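Trovach picking kit, second go

16 November 2020

I said in April that I would never again pay for software that arrives with its own mug. The mug is now on my desk and the software is on its 60-day trial, so make of that what you will.

Trovach sells you a picking package: a gripper, a licence and a PDF of 117 pages, nine of which concern the gripper. You supply the arm and the patience. Setup took me an afternoon, most of it spent finding out that the licence dislikes hyphens in a computer's name. Support replied quickly and very politely, then asked me to try a different computer.

Once running, it's rather good. Chunky things are no bother at all. Cutlery is where it starts to think about its life choices, and clear plastic cutlery is where it goes quiet. I've been giving it forks all week out of spite.
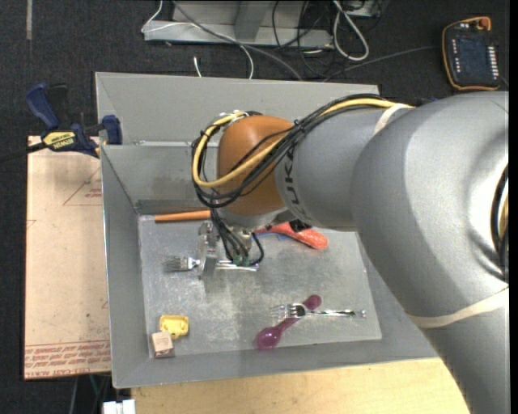

Sandro Santoro reckons I'm being unfair, and that anyone who wants clear plastic picked up should pay the extra 800 for the depth add-on and stop moaning. He may be right. I've asked for a quote, and Trovach has sent me a link to a webinar.

I'll keep it until the trial runs out. The mug leaks a bit at the handle.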